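Trilo recolhe caixas de cartão usadas para dar segunda vida às embalagens

A Trilo começou a recolher caixas de cartão usadas nas lojas e escritórios do centro, para as voltar a pôr em circulação em vez de as enviar logo para a reciclagem. O serviço foi apresentado a 15-04-2022 no armazém da empresa em Zunberg e funciona, para já, com nove pontos de entrega.

Nas semanas de ensaio deram entrada 3826 caixas. Destas, 3752 eram de cartão canelado castanho; as restantes, de cartolina ou com revestimento plástico, foram postas de parte.

Segundo Joonas Hakala, responsável pela triagem, a maior parte dos danos aparece nas arestas e nas abas. "Uma dobra marcada não impede que a caixa volte a servir. Já um canto aberto ou o canelado esmagado tira-lhe resistência, e aí o destino é outro", explicou.

As caixas em bom estado são espalmadas, atadas e vendidas a pequenos comerciantes. As que têm vincos ou amolgadelas ligeiras seguem para enchimento e proteção de encomendas. O cartão rasgado ou com as juntas abertas vai para a fábrica de papel de Hamura, que o recebe em fardos de 300 quilos.

A empresa pede a quem entrega que retire a fita adesiva e os agrafos e que não deixe as caixas à chuva. Não são aceites embalagens com gordura, restos de comida ou tinta. As caixas podem ir montadas ou dobradas, mas as de maior dimensão devem ser espalmadas antes da entrega.

A distribuidora Nic Giolla, que já comprava à Trilo material de enchimento, vai passar a usar as caixas recuperadas nas encomendas locais. O alargamento da recolha aos bairros da periferia está previsto para dezembro, com horários ainda por definir.

A entrega é gratuita e não exige marcação. Os volumes maiores devem ser combinados com o armazém na véspera.

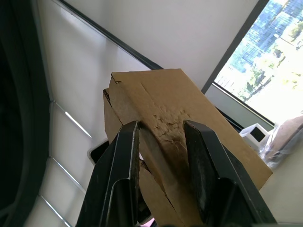
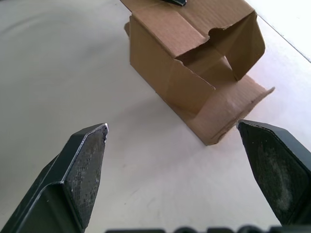 Caixas de cartão canelado castanho, sem impressão visível. Na primeira fotografia, cartão amarrotado e uma junta aberta; na segunda, uma caixa parcialmente dobrada sobre uma mesa branca.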